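Zwischenbericht Greifervergleich, Arbeitspaket 2

Der Vergleich der beiden Zweifingergreifer am Standort Sultport läuft seit April. Bis jetzt liegen 182 auswertbare Griffe vor, geplant sind 1040. Der Rückstand kommt vom Wechsel des Controllers - die neue Firmware von Bestia musste zweimal eingespielt werden. Gegriffen werden Stifte und Marker, dazu flache Drucksachen. Ausgewertet wird mit Skillstead, je einmal mit fester Kamera und mit Handgelenkkamera.

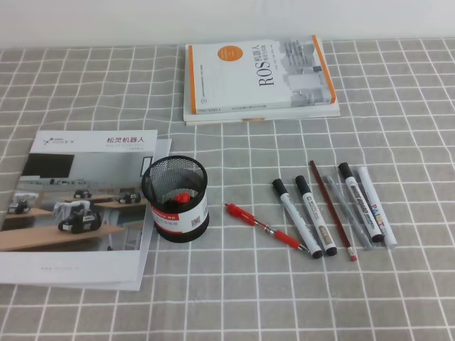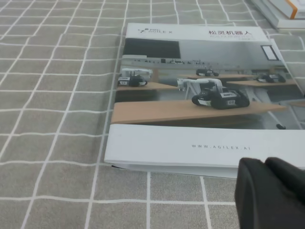
Arbeitsfläche mit Rastertuch

Kristaps Kivi merkt zum Entwurf an, die Fehlgriffe müssten nach Kamera getrennt ausgewiesen werden, sonst sage der Vergleich über die Greifer wenig aus. Außerdem halte er 33 Wiederholungen je Gegenstand für zu knapp, solange die Schließkraft noch von Hand eingestellt werde.

Die Trennung nach Kamera übernehmen wir. Bei 19 Griffen fehlt die Zuordnung, sie werden wiederholt. Über die Zahl der Wiederholungen entscheiden wir nach dem Abgleich der Schließkraft.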